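Rendau Round Table, Black

Sold by: Avik Home
Listed by Grethe Lund, who has one
Last updated: Sep 1, 2026

Every bedroom ends up with a surface that things get put on. In some homes it is a chair, in others the end of the bed, and in a few very sad cases it is an exercise bike. The Rendau is a round black table with a glossy top, and it was drawn up by people who had given this some thought and decided to stop fighting it.

The brochure calls it an occasional table. Ours is in use on all occasions. It came into the bedroom for a lamp and a glass of water, and the lamp has since moved to the windowsill. What lives on the Rendau now is washing: folding it, meaning to fold it, and leaving it there until somebody wants to wear it again.

A round top is an odd thing to fold on, I'll admit that straight away. If you learned to fold sheets on a kitchen table you will miss the corners for lining things up. On the other hand you can stand at any side of a round table and be at the front of it, and two people can work at it without one of them being stuck at the bad end. You can also walk past it in the dark with nothing aimed at your hip. My old desk had four corners and I knew them all personally.

Blankets are the real test. A big one covers most of the top and goes over the rim, and the rim is a plain curve with nothing for the wool to catch on. You spread it, pull it about until the worst of the creases are out, bring one side over to meet the other, and then walk round and do it again. Hannelore Haslinger, who looks after furniture for Avik, folds hers in thirds and then in half and says this is the only way. I fold mine until it stops being a blanket and starts being a lump, and the table has put up with both.

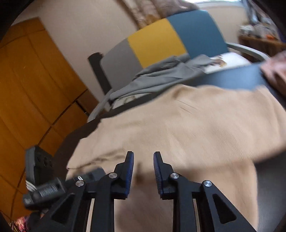
Do the large things first, in any case. If you start with socks you will have built a small village by the time you get to the blanket, and the village will have to be moved to the bed, where it will be slept on.

The finish

The top is black and it shines. It looks very smart for the first morning. After that it looks smart whenever you have wiped it, and between times it keeps a fair record of who has been leaning on it. Use a soft dry cloth for dust, a barely damp one for anything else, and don't use the sort of spray that promises to bring things back to life. We had one customer polish hers so well that a folded towel slid off the far side on its own.

Pale fluff shows up on black. There is no way round this. Anything cream, beige or oatmeal will leave a little of itself behind, and you can either own a lint roller or stop minding. Dark clothes leave nothing you can see, and I have come to think of that as good manners.

Scratches are mostly from zips and belt buckles. Lay jackets down with the zip facing up. If you need to drag a pile across the top, drag it on something soft, or lift it, like an adult.

How much goes on it

More than you would think, and then a bit more. Knitwear is the greedy one. A jumper never really lies flat once it has been worn, it sits there with its arms everywhere taking up the room of four shirts, and if it goes down before the rest of the pile is sorted you will be working round it all evening. The trick is to put the thin folded things underneath and the knit on top, cuffs tucked in if you have the patience. Bright bits and pieces will get lost between the layers whatever you do. Give them their own spot at the edge.

The other trick, and this one came from a customer, is to bring a chair up to the table and use its back and arms as the waiting room. Things that are dry but not folded go on the chair. Things that are folded go on the table. Things that belong to other people go outside their door.
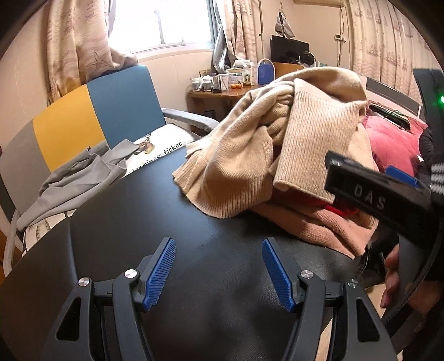 After that it is only a matter of carrying it all to the wardrobe, and for this we have no product. Avik has been asked for a version with a shelf underneath and I have argued against it for some time. A shelf under a table like this would be full by the end of August and would stay full for as long as the house stood.

Cushions, incidentally, are not meant to be kept on it. Everybody keeps cushions on it.

Putting it together

Allow an evening if you are handy, and an evening and a phone call if you are not. Build it upside down on a rug or an old blanket, top first, so that the shine goes against something soft. Leave all the screws a little loose until the table is standing on its own feet, then go round and tighten them in turn. If it rocks, try it in another place before you write to us. A good many of the floors we hear from are to blame.

The instructions run to 3 pages. The third is in case you skipped the first.

In the box

Table top
Base
Bag of screws, with one spare
Felt pads for the feet
Instructions

Returns

You have 100 days to change your mind. We ask that it comes back clean and with all its screws, including the spare, which by then will be in the kitchen drawer. Please take the washing off first. We have had a pillowcase sent to us and are still not sure who to return it to.

What buyers say

"Bought it as a bedside table. Have not seen the top since." – left by a buyer with the black finish

"Nice and steady. My husband thinks it is for his clothes." – left by a buyer who has ordered a second

"Shows every speck. Four stars, and I would buy it again, which annoys me." – left by a buyer with a white cat

200 shares | 4 comments

Related items

Gavrilă blanket box, small
Nukent clothes rail, folding
Avik lint roller, with refills
Rendau felt pads, spare set
Rendau round table, white (shows every other speck)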